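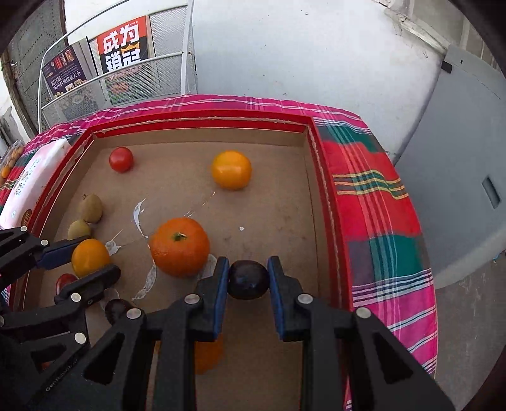
Can tomatoes, kiwis, plums and citrus be kept in the same tray?
They can for a day or two at room temperature, and after that the kiwis and plums should be checked daily and moved to the refrigerator as they soften.

Posted 3 Apr 2023
Filed under: Kitchen, Storage

I have been rewriting my notes on fruit storage. The old notes assumed one bowl for everything, which is how most kitchens do it and how mine did it until October. A bowl has two faults. The fruit at the bottom carries the weight of the fruit on top, and it can't be inspected without lifting everything out. Soft plums fail at the bottom of a bowl and stay there until there is a smell.

The replacement is a shallow cardboard tray with a red rim, a single layer deep. Everything in it can be seen from a standing position. The walls are low enough that I can pick a plum out from the side without dragging a knuckle over the tomatoes. It is plain cardboard inside and has picked up some white smudges on the floor. I don't wash it, as cardboard delaminates when wet. If juice gets into it I throw it out.

Contents are red tomato, yellow-orange tomato, tangerine, kiwi and plum, plus whatever else came home. I buy most of it at Niazi, the grocery on my side of the avenue, and the kiwis at the Junis market when they have them. Junis kiwis are sold hard. Niazi kiwis are sold at some unknown stage and have to be tested individually.

Behavior by type

Tomato. Gives off ethylene and continues to color and soften after picking. Keep out of the refrigerator until fully ripe. I set them down on the stem end, where the shoulders are firm and the scar is covered. Yellow-orange varieties are harder to judge by color, so go by feel at the blossom end.

Kiwi. Very sensitive to ethylene. A hard kiwi placed next to a ripe tomato will soften well ahead of one kept alone. This is useful if you want to eat it this week and a nuisance otherwise. Skin color tells you nothing. Press lightly near the stem end with the flat of the thumb. If it yields evenly, eat it or chill it.

Plum. Softens from the outside in and bruises without showing it, particularly the nearly black kinds. The pale bloom on the skin rubs off with handling and its absence doesn't mean the fruit is bad. Let plums ripen on the table first. Held cold while still hard they can turn mealy.

Tangerine. Does not ripen further after picking. It only loses water. The weak point is the button at the stem: if the little green cap is still attached and tight, I leave it alone. Mold on citrus spreads by contact, so a tangerine with any soft patch leaves the tray the same day.

Orange. Same rules as the tangerine with a thicker skin and more time.

Layout of the tray

I started with a strict arrangement and have relaxed it. What survives is tomatoes at the back, kiwis down the left side, citrus in the middle and plums at the front where they get picked up first. Distance inside an open tray makes little difference to ethylene exposure. Air moves, and an uncovered tray does not hold much gas in any case. The grouping is for inspection. When the kiwis lie side by side, the soft one is easy to find.

If you want the opposite effect, close the kiwis in a paper bag with a ripe tomato and fold the top over once. Plastic works too but collects condensation, and then the stem ends get wet.

The weight log

For the first batch I kept a log on the Povness kitchen scale, which reads to 2,000 grams. The purpose was to see how much water the tangerines lost on the table compared with the refrigerator drawer. I weighed them as a group, which was a mistake. The group started at 306 grams, somebody ate part of the sample on the second evening, and the remaining figures can't be compared with anything. I have not repeated it. What I can report without figures is that the table tangerines had loose, leathery skin well before the ones in the drawer did, and that they tasted the same to me.

The Povness also drifts if it is left on, so zero it before every reading. The manual does not mention this.

Emptying and sorting

Once a week everything comes out of the tray and goes onto the table. I use the pink and green plaid cloth for this. It gives a bit of padding under the plums, and a busy pattern hides stains, though it also makes a dark plum surprisingly easy to overlook on one of the darker bands. A plain light cloth would be the better inspection surface. I don't own one the right size.

The procedure is short. Take each fruit out singly, turn it once, set it down with space on every side. Round fruit will roll on a smooth table and mostly won't on cloth. Anything firm goes back. Anything ready goes to the refrigerator or the plate. Anything leaking goes in the compost, and its neighbors get wiped and looked at again. 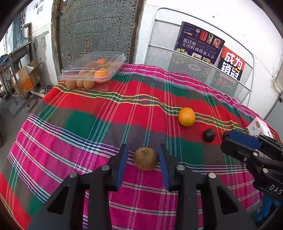 Kitchen Notes, no. 6, p. 38

Kiwis are set down stem tip up during the sort. The tip is a small dry nub and it gives you a fixed reference, so you can press in the same place on each fruit and compare. It also keeps you from checking the same side twice. Oranges and plums I put down farther back on the cloth, away from the kiwis, in no particular orientation.

Picking up deserves a paragraph. Most of the bruising I used to blame on the shop was done at home, by me, with fingertips. A fingertip puts all the force on a small area. Two broad, padded surfaces on opposite sides of the fruit do far less harm at the same grip, and the useful position is across the widest part. On a plum that means holding it by the cheeks and keeping off the stem end and the seam. A kiwi tolerates more when hard and less than you would expect when ripe. Its fuzz gives good friction, so it takes very little squeeze to lift one. A plum is smooth and tempts you to squeeze harder. Lift it straight up and put a hand under it if it has any distance to travel.

Refrigerator stage

Kiwis and plums go in separate containers. I use two Wamis boxes with the vents open, a folded paper towel in the bottom of each. The towel is changed when damp. Tomatoes go in only when fully ripe and only if they would otherwise be lost, and they come out an hour before eating. Citrus goes loose in the drawer.

Do not wash anything before storing it. Wash it when you are going to eat it, kiwis included, even if you peel them. The knife carries whatever is on the skin through to the flesh.

Corrections to the earlier post

Phúc Âu wrote in to say that I had listed tangerines among the fruits that ripen in a paper bag. That was wrong and has been removed. A green patch on a tangerine may fade in the bag, because ethylene breaks down the chlorophyll in the peel, but the inside gets no sweeter. Phúc also asked whether the cardboard itself dries the fruit. It probably takes up a little moisture at the contact point. I have not seen any effect on kiwis or plums. A cut fruit would be another matter and should not be in the tray at all.

I also said earlier that plums should be stored in their paper wrappers if they come with them. I have stopped doing that. The wrapper prevents rubbing, but it hides the skin, and I would sooner look at the skin.

Still open: whether the yellow-orange tomatoes from Niazi soften faster than the red ones, or whether I just notice later because the color changes less. Next time I will mark the purchase day on a strip of tape on the red rim and keep the two kinds at opposite ends of the tray.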